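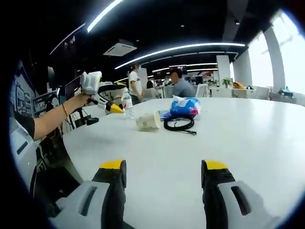

Lastside writes and maintains operating rules for teams that record manual handling tasks with hand-held grippers. Our rulebook covers station setup, operator conduct, object selection, labeling and the release of finished recordings. It applies to shared rooms as well as closed labs, and most of our clients work in shared rooms, with desks, monitors and seated colleagues a short walk from the station. The section on tabletop objects is the one clients ask about first. A paper cup on its side, a coiled cable and a crumpled plastic bag are all permitted on the same table, provided each is entered on the object sheet in the state in which it was placed. "Cup, paper, on side" is a valid entry. "Cup" is not.

What we do

The company has 35 staff in two offices. One group drafts and revises the rules, a second audits client sites against them, and a third runs our own stations, where every new clause is tried before it is published. A clause that operators cannot follow for a full shift is sent back to the drafting group with the shift notes attached.

The current rulebook is Giltatico, now in its fourth edition. It contains 400 numbered clauses. Each clause is marked either "required" or "advised", and an audit is scored on the required clauses only. Advised clauses are reviewed every April and may be moved up, left alone or dropped.

How a station is run

A session lasts no more than 60 minutes, after which the operator leaves the station and hands over the gripper. Before the first recording, the operator opens and closes the fingers through their full travel, checks the tips for wear and confirms that the clock on the recording computer matches the one on the gripper. Tips are replaced in pairs.

When two operators share a table, one is named as lead for the session. The lead calls the start and the stop. The second operator does not reach across the lead's working area while a recording is open - if this happens, the recording is closed and marked, and the task starts again.

Drinking containers used as task objects are kept on the object sheet. Those that belong to staff are not task objects and are governed by the housekeeping clauses.

People nearby

Anyone who may be recorded in a shared room is told in advance and given a way to decline. Notices are posted at each entrance to the room. Recordings that include a person who has declined are withdrawn before labeling begins. Face masking is applied to all other material at release unless the site holds written consent.

Audits and training

Site audits are carried out under the Raptis schedule: one announced visit, one unannounced visit, and a review of 400 recordings drawn at random from the site's archive. Findings are issued in writing, and the site has 35 working days to respond.

Operator training is delivered through Pulier, our course program. It consists of a written module and a supervised session at a working station. Certificates are tied to the edition of the rulebook in force, and holders take a short update when a new edition is released.

Clause proposals are accepted from any site with a current audit. Send the proposed wording, the clause number it would replace and the session notes that support the change.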